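From: Loukia Makris
To: Sarantis list
Date: June 12, 2020
Subject: Re: [sarantis] Headboard slipcovers, piping or no piping

Tobin wrote:
> I have the Stelness pattern for the arched headboard and it wants piping
> along the whole curve. I have never made piping that didn't look like a
> garden hose. Can I leave it off? Also the pattern says to prewash, and I
> have already cut the front. How doomed am I?

Leave it off. The Stelness people put piping on everything. I own their toaster cover pattern and it has piping on it in two places, for a toaster.

The piping does do one useful job, which is to hide a seam that wanders. If you skip it, the seam has to be decent on its own. Mark the stitching line on the wrong side with chalk, the whole way across, and sew to the chalk instead of to the edge of the fabric. The edge is lying to you anyway, especially if you cut it on the floor like I do, with a cat.

For the curve itself, clip the seam allowance every half inch or so on the tight parts and stop worrying about the flat parts. Where the arch comes down and meets the shoulder there is an inside corner, and that one you have to clip right up to the stitching. Everybody chickens out there. I chickened out on my first one and had a pucker the size of a walnut for two years. Run a second line of short stitches through that corner first, then clip, and it will hold.

As for the prewash, you are medium doomed. Cut the back and the side strip from the same unwashed cloth, sew it up a bit loose, and wash it cold forever. What you must not do is wash the rest now and sew it to the front. My sister did that with Cukamen cotton, which is lovely stuff and shrinks like a wool sock. The first time it went through the machine, the front tried to leave.
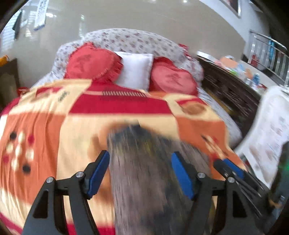

Loukia

Small prints are kind to beginners, by the way. A little scattered flower doesn't have to match at the side strip and doesn't care if you are slightly off grain. A stripe will tell on you from the doorway. If you haven't bought the fabric for the next one yet, buy flowers.

Someone asked off list how to close the bottom. I have tried 3 ways. Velcro is fast, and it eats every sock and blanket that goes near it. Ties are pretty and come undone when you vacuum. What I do now is a plain casing along the lower edge with elastic through it, so it grips under the headboard like a shower cap. You need to unbolt the thing from the bed frame to get it on, so talk somebody into holding the other end before you pick up the wrench.

One question of my own while I have you all here. The Vunance walking foot: does anybody have one that doesn't sound like a stapler? Mine was 50 dollars and feeds beautifully, but I can only use it when the neighbors are out, and this month the neighbors are never out.

Tobin, send us word when it's on the bed. If it went badly, send word faster.

Loukia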